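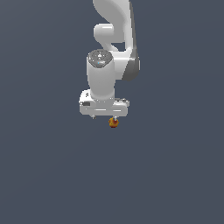
The arm in the simulator with the peach, no table loaded.

November, late morning start

Spent the day on the gripper setup in the simulated cell. Keith Stubbs wants the virtual one sorted out before anyone touches the real cell at Treloar, and I agree with him. A wrong number in the model costs me a coffee break. A wrong number on the floor costs a set of fingers.

I took the table and the bins out of the file and left just the arm and one peach. Fewer things to bump into, and the whole thing loads faster. The gray background gets dull after a few hours but it makes the edges easy to see.

First job was the tool center point. Somebody had typed it in from the old finger drawing, and the old fingers were shorter. I put in the new length, saved, reloaded, and the arm went back to the old value. Did that twice before I found a second copy of the tool file in the Wanik folder that was being read last. Deleted it and wrote the path on the whiteboard. Aigars Vanags says he put it there in the spring and forgot. Fine.

After that I worked from the hand view, looking down between the fingers. The arm is one thing from the outside, but the hand view is where you catch a bad center line.

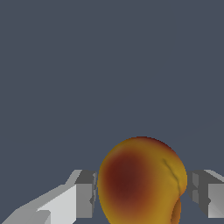 The opening was the next thing. It was set at 40 mm per side, left over from the Fosatik trial, and that is more travel than I want between trees of fruit in a full tray. I brought it down in small steps and ran the approach each time. Wrote every value in the log, run 1507 being the first one with the right tool file. Anything before that should be thrown out, and I told Saskia Merrick so by message so she doesn't put the old runs in her chart.

Lunch at my desk. Ebony Quinlan came by to ask if the collision shapes on the pads match the drawn shapes. I had not checked. We turned on the overlay and they didn't quite — the step near the pad was filled in solid on the collision side. She rebuilt both fingers from the drawing while I finished my soup. The steps are in there properly now.

Then friction. I am leaving that at what Kazimiera Kozłowski measured on the real pads, even though a higher number would make the runs look better. She did 20 pulls with the clean pads and I trust those more than my guessing.

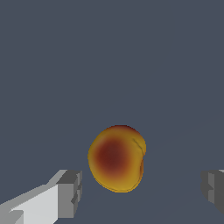
Centering took the rest of the afternoon. The fruit model has its origin at the base and the script assumes the middle, so every approach height was wrong by half a peach. I fixed it in the script and left the model alone, as Giter uses the same file for their packing line and I don't want a phone call. The side-to-side offset is a separate matter. I want the hand to close evenly on both sides, and for that I need to sit down with the wrist rotation values and go through them one at a time.

Queued 18 runs before I left, all with the new opening, half of them with the wrist turned. Backed up the tool file to the shared drive and to my own stick.

For tomorrow: read the log first, then wrist rotation, then ask Keith when the real fingers are due for new pads. Also need to rename that folder.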